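Istwood materials notebook, November, 9:30 a.m. entry

Felt underlay samples from Fiser were conditioned overnight and weighed this morning. Sample 2 came in at 385 grams, against a stated 600. The balance was rechecked and the reading stands.

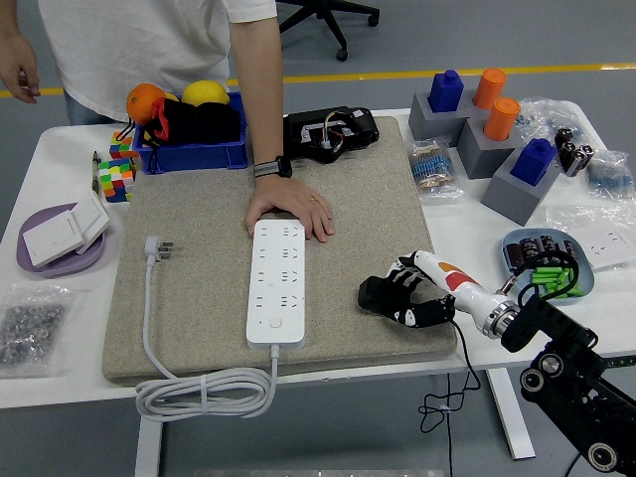
Felt mat on the white table, with power strip.

Yogesh Kashyap will query the supplier. Compression testing is deferred until a reply is received. The Gashaw samples remain in the drying cabinet for about 30 hours more.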